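The Sarnik Letter
26/09/2021

Do you really need a new kitchen table?

Every fall my inbox fills up with the same pitch. The holidays are coming, your table is a disgrace, and for a limited time you can have a solid wood one shipped to your door. This year the loudest of them is Asetti, whose top model costs $3,264 before delivery. A reader forwarded me the ad and asked whether it was worth the money. I spent a week on the question and I am still not convinced that anyone in her position should buy a new table at all.

She has a light-colored table from Bamby that she bought eight years ago. It has water rings, one long scratch and a leg that rocks. She was told by a store clerk that refinishing "never pays." I have heard that line in three different stores now, always from people who sell tables.

What the ads leave out

Start with the word "solid." It sounds like a promise, but it covers a lot of ground. A solid top can sit on legs made of something else entirely, and several of the product pages I read only said "solid wood top" in the headline and went quiet about the rest. If the page doesn't tell you what the apron and legs are made of, write and ask. I wrote to Asetti. The answer came back in two days and told me the table was "crafted with care from premium materials," so I wrote again. I'm still waiting.

Then there is the finish. Pale tables are in every catalog right now, and pale tables show everything – coffee, tomato sauce, the ink from a cheap receipt. A hard factory coating will hold off stains for longer, but once it is scratched through you can't patch one spot and have it disappear. An oiled top marks more easily and can be touched up at home with a rag. The catalogs call both of these "easy care." Easy for whom, and in which year?

I also don't put much faith in lifetime warranties. Read the exclusions. The one I was sent left out heat, moisture, direct sun, "improper cleaning" and "normal changes in color." That is pretty much a list of what happens to a kitchen table.
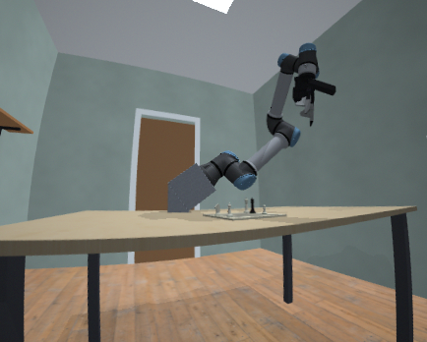 What a repair costs

I asked Keyvan Jalali, who fixes furniture out of a shop near mine, to price the reader's table from her notes. He charges $500 to strip and refinish a top that size and tighten the base. If the owner does her own sanding and only wants the leg fixed, he charges $80. He was careful to say he hadn't put his hands on the table and that a veneer top would change his answer, because veneer can be sanded through before you know it.

So before you do anything, find out which you have. Look at the end of the top and then at the surface. On a solid board the grain lines run over the edge and carry on down the end. On veneer they stop, and often there is a thin strip glued along the side. Look underneath as well. If the underside has a completely different pattern, be suspicious.

A rocking leg is usually a loose bolt. Turn the table over (get help, and put a blanket down) and tighten everything you can reach with a wrench. Do this before you pay Keyvan or anyone else. If a bolt spins and never bites, the threads in the wood are worn out, and that is a real repair.

For water rings, try the cheap things first. White rings are often in the finish and not the wood. I have had decent luck with a warm iron over a folded cotton cloth, a few seconds at a time, and terrible luck with mayonnaise, toothpaste and the other pantry cures that get passed around every year. Mayonnaise gave me a greasy white ring. Dark rings have gone deeper and usually need sanding.

Test anything you try on the underside or the inside of a leg. I skipped that step once and had a shiny patch the size of a saucer for two winters.

When I would buy new

A top that has split along its length, or legs with joints that have broken and been glued more than once, may not be worth the bill. The same goes for a table that is simply the wrong size for the room. No amount of oil will make it shorter.

Even then I would look at used ones first. The Baranauskienė warehouse sale comes around again in January, and last time I saw several older tables there with plain, heavy tops and nothing wrong with them except dull varnish. Bring a tape measure and a flashlight. Lean on each corner. Pull the drawer all the way out if there is one, and smell it, since a musty drawer stays musty. Don't believe the tags that say "antique" unless somebody can tell you where the piece came from.

As for the reader, she has decided to tighten the bolts and sand the top herself over a weekend. I suggested she begin with a medium grit, go with the grain, and stop as soon as the scratch gets faint. Chasing a deep scratch all the way out leaves a dip that you will feel with your forearm at every meal.

Letters

Two of you wrote in to defend glass tops. I have read both letters twice and I still think you are spending your evenings wiping fingerprints. Another reader wants to know whether felt pads protect floors. They do until grit gets stuck in them, so peel one off and look at it now and then. Next issue: mattress toppers, and what "cooling" is supposed to mean.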